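Skin Care and Beauty > Dry and Sensitive Skin
Thread: Hand cream that survives constant washing?

sheila_dunmore
OK so I work in a school kitchen and I wash my hands all day long, and by September every year my knuckles look like they belong to somebody's great-grandfather. Already cracked on two fingers and it's barely cool out! I've been using the Cavell one in the green tub and it's fine for maybe ten minutes, then I wash again and it's gone. Looking for something that doesn't sting, doesn't smell like a funeral home and doesn't leave grease on everything I touch. What are you all using?

maureenL
Viten, the thick one, not the lotion. I put it on at night with cotton gloves over the top and I look ridiculous but my hands are so much better (my husband calls it the magician look). During the day I just use whatever is by the sink.

alfie.p
Gonna disagree with the gloves. I tried it for 2 weeks and all I got was sweaty hands and a rash between my fingers. I'd look at the soap first. If your work soap is that pink stuff in the wall dispenser you can put on all the cream you want and it won't keep up.

sheila_dunmore
It IS the pink stuff lol. I asked if I could bring my own and got told no, has to be the one they supply.

Neville_S
Cold or lukewarm water made more difference for me than any cream. And pat dry, don't rub with those brown paper towels. I was spending silly money on Staniforth balm for years. It's good, but you get a thimble of it.

maureenL
Alfie, were you putting the gloves on right away? You need to let it soak in for 5 minutes or so or yes, you'll stew in it. I did the same thing at first.

alfie.p
Maybe? I don't remember waiting. Still think it's treating the wrong end of the problem but I'll give you that one.

colin_h
Coming at this from the cheap side. Grusta ointment, the big 300 gram jar, lasts me all winter. It is greasy, I won't lie, you can't pick up your phone for a while after. But it doesn't sting on open cracks and it has no scent at all. I do a thin layer before washing dishes too and it seems to help.
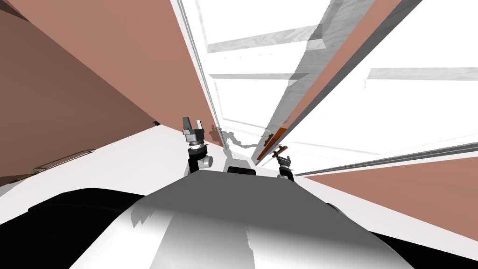

Two grippers, the left one upright, from a simulated room

Neville_S
Thin being the important word there Colin. My sister used it like cake frosting and ruined a couch.

sheila_dunmore
No scent sounds like heaven. Does it go on OK under food gloves? We wear the blue ones for serving and I don't want my hands sliding around in there.

colin_h
Not great under gloves to be fair. I'd save it for after your shift and bedtime. Also check what your kitchen allows, some are picky about anything on your hands.

maureenL
And if those cracks are bleeding or getting hot and puffy please have somebody look at them Sheila. I left mine too long one winter and ended up needing a prescription cream.

sheila_dunmore
Not bleeding, just sore. Going to try the Grusta at night, no gloves to start with (sorry Maureen!) and cooler water at work. Is the jar the same stuff as the tube? The tube is all my drugstore had.

colin_h
Tube's a bit runnier I think, same idea though.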